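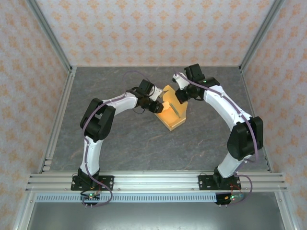

Support > Packaging > Cartons and inserts > Ticket 179

Lid tabs on Rekelero carton will not stay tucked
Status: open, awaiting supplier
Raised by: Loïc Deschamps
Assigned to: Régis Baudry

Fault as reported
Rekelero carton, yellow, long format. The lid closes but lifts again at one end within a few minutes. Both rounded tabs come out of the slot, the smaller one first. Delivery of 2,000 received flat from Lustarano in September. Fault noticed on Thursday when the first shelf of packed cartons was checked before collection. No visible damage to the outer sleeve or to the pallet.

Deschamps, 09:40
Tried the usual things. Folded the side panels past upright and back before closing. Pressed the tabs in with a ruler. Left a closed carton under a weight over lunch. The lid was up again by 14:00. Contents make no difference, an empty carton behaves the same way.

Baudry, 14:25
Please check the following and report back:
- whether the crease between panel and tab has been scored on the inside or the outside
- whether the notched wall is folded down fully before the lid goes over
- where the flat stock has been kept

Deschamps, 15:10
Crease is scored on the outside only. Notched wall is fully down. Flat stock is on the lower rack by the loading door, in the original wrap, two packs opened.

Baudry, 15:30
The rack by the door is the likely cause of part of this. Board kept there takes up moisture and the fold goes soft. It does not explain the small tab, which should hold on its own even with damp board. Move one opened pack to the dry store overnight and repeat with a carton from each.
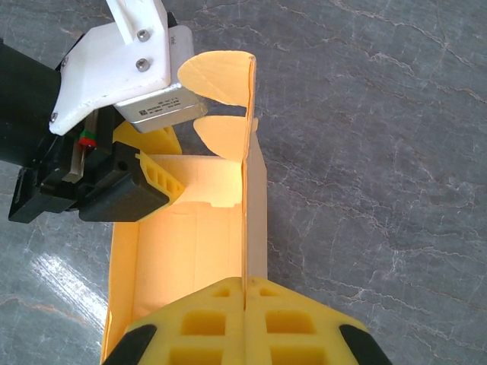
Order of folding matters on this pattern. The side panel has to be brought upright first, then the large tab, then the small one on top of it. If the small tab goes in first it sits behind the large one and is pushed out when the lid is pressed. The sheet supplied with the delivery shows the older pattern, which had one tab, and should be thrown away.

Deschamps, next day, 08:50
Repeated with one carton from each store, large tab first. Dry store: lid flat after an hour. Door rack: lid lifted at the corner, less than before. Swapped the order on the dry one and the small tab came out straight away.

Also tested on the Carré worktop and on the packing bench, in case the base was rocking. No difference.

Baudry, 09:15
Two causes, then. Folding order is ours to correct. The slot is a supplier matter: I measured 8 mm on the drawing and the cartons from this delivery are narrower at one end. Claim sent to Lustarano with both measurements.

Actions
1. All flat stock to dry store. Done, 1,508 moved, the rest already made up.
2. Old folding sheet removed from the bench. Done.
3. Cartons already packed: reopen and refold, large tab first. In progress.
4. Tape only if the lid still lifts after refolding. One short strip, end panel, not over the label.
5. Reply from Lustarano. Outstanding.

Do not close this ticket until item 5 is in.

Related tickets
Rekelero carton: crease cracking at base
Flekow labels: corners lifting on coated board
Carré worktop: adhesive residue after taping
Dry store: shelf spacing for flat packs

Contact the packaging desk | © Flekow Support | Back to top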